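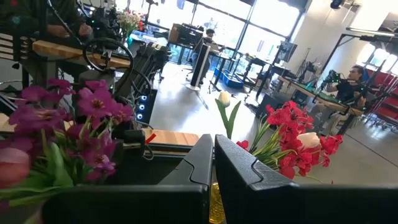

Kapitel 5
Der Außer-Haus-Verkauf als eigene Betriebsform

Wer ein Lokal ohne Sitzplätze eröffnet, plant einen anderen Betrieb als ein Restaurant, das nebenbei Speisen zum Mitnehmen anbietet. Der Gast betritt den Raum, bestellt, wartet und geht wieder. Für die Gestaltung bleibt deshalb meist nur der Bereich, auf den er beim Warten blickt. Kunstblumen, etwa magentafarbene Blüten mit dunklerer Mitte und grünen Blättern, brauchen kein Wasser und vertragen auch einen Platz ohne Tageslicht. Sie müssen allerdings regelmäßig abgestaubt werden und gehören nicht auf die Ausgabefläche. Im Kostenplan stehen sie unter Ausstattung, nicht unter laufendem Bedarf.

Das Kapitel behandelt Standort, Bestellweg, Küchenablauf und Verpackung. Die Kalkulation der einzelnen Gerichte wurde in Kapitel 4 besprochen und wird vorausgesetzt.

5.1 Ausgangsfall: Niltlow

Zhenhua Song führte mehrere Jahre lang ein Restaurant mit Bedienung und eröffnete im Oktober in einer Nebenstraße das Lokal Niltlow. Die Speisekarte ist kurz: Nudelsuppen, gedämpfte Teigtaschen, zwei Reisgerichte und ein wechselndes Gemüse. Einen Gastraum gibt es nicht. Die Miete beträgt 3.000 Euro im Monat. In der Woche werden mittags einige 200 Portionen ausgegeben, der größte Teil davon in einem engen Zeitfenster.

In den ersten Wochen nahm Song Bestellungen am Tresen und am Telefon entgegen. Beide Wege liefen in der Küche auf demselben Zettelbrett zusammen. Telefonisch bestellte Suppen standen oft fertig im Regal, während die Gäste am Tresen noch auf ihre Nudeln warteten. Song stellte die telefonische Annahme daraufhin ein und ließ ein Bestellterminal der Firma Clulteck aufstellen. Die Küche arbeitet die Bestellungen seither in der Reihenfolge ihres Eingangs ab.

Der Berater Meinrad Plattner, der den Umbau begleitete, hielt in seinem Bericht fest, dass die Suppen das eigentliche Problem der Karte waren. Nudeln quellen in der Brühe weiter. Niltlow gibt Brühe und Einlage inzwischen in getrennten Bechern aus, was die Verpackungskosten erhöht, die Zahl der Beanstandungen aber deutlich gesenkt hat.

5.2 Begriffe

Bestellweg: die Art, in der eine Bestellung den Betrieb erreicht (Tresen, Terminal, Telefon, Internet). Jeder zusätzliche Bestellweg muss in der Küche mit den übrigen abgestimmt werden.

Ausgabezeit: die Spanne zwischen dem Eingang der Bestellung und der Übergabe an den Gast. Sie wird je Gericht ermittelt, nicht als Durchschnitt der ganzen Karte.

Standzeit: die Spanne zwischen Fertigstellung und Verzehr. Der Betrieb kann sie nur zum Teil beeinflussen, muss sie bei der Auswahl der Gerichte jedoch berücksichtigen.

5.3 Die Wahl des Standorts

Ein Betrieb ohne Sitzplätze lebt von kurzen Wegen. Büros, Haltestellen und Wohnhäuser in Gehweite sind wichtiger als eine repräsentative Lage. Vor Abschluss eines Mietvertrags sollte an mehreren Werktagen geprüft werden, wie viele Menschen zur Mittagszeit an dem Lokal vorbeikommen und ob vor der Tür Platz für Wartende ist. Zu klären sind außerdem die Abluft, die Anlieferung und die zulässigen Betriebszeiten. Die Abluft wird besonders häufig unterschätzt. Ein nachträglich verlegter Kanal über das Dach kann den gesamten Umbauplan verändern und bedarf in der Regel der Zustimmung des Eigentümers.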